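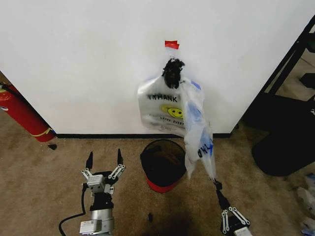 Irnorov pauses bag-handling work after gripper fault, shares the fix

Irnorov has found the cause of a fault that stopped its two-armed robot during plastic bag trials in July, and we're thrilled to be sharing what we learned!

The robot practises everyday jobs such as taking hold of thin shopping bags. On run 381, the right gripper failed to let go on command and the arm kept pulling for 2 seconds before the safety stop cut in. No one was hurt.

Our team traced the problem to a software update that let the arm move before the gripper had reported its position. Work was halted for 14 days while Skesevent, our testing partner, checked the controls on both arms.

The fix is wonderfully simple — the arm now waits for that report, and a lower pull limit applies whenever a bag is held. Skesevent has since completed 30 trial runs with the new settings, and the fault did not come back.

Labs using the Cedalel control package can request the full report from Irnorov's safety desk.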